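Teaching density at the kitchen table

2022-03-30

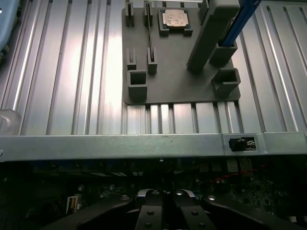

Slotted metal table with a dark gray plate on top.

My niece Kavia has a chemistry test coming up, and since her mother works evenings I have been promoted to tutor. I haven't opened a chemistry book since high school in Dellside, so you can imagine how the first evening went (lots of tea, lots of page turning, and one long argument over whether a gas weighs anything).

It does, by the way! We settled that one with two balloons and a coat hanger, and I was very proud of us.

Density was the chapter she dreaded most. She could say "mass divided by volume" in her sleep, but she had no feeling for it at all, so I put the book away and got out my old kitchen scale. We started with a smooth stone from the garden. It weighed 418 grams, and then we lowered it into a measuring jug full of water and looked at how far the water climbed - less than she'd guessed, and she had guessed twice. After that we did a potato, which came to 136 grams and sank, and then a candle stub, which floated and made her laugh out loud.

Then she wanted to know about salt. We stirred spoonful after spoonful into a tall glass until an egg came up off the bottom, and I had to mop the counter, the floor and one of my slippers. My neighbor Celina Bednarek came by to return a casserole dish in the middle of all this and stayed for an hour. She remembered doing the same thing in school one December, with a teacher who let them eat the eggs afterward.

Next week we start on mixtures and compounds. I've been saving coffee filters, and if anyone has a good way to explain why brass isn't a compound, please leave it in the comments.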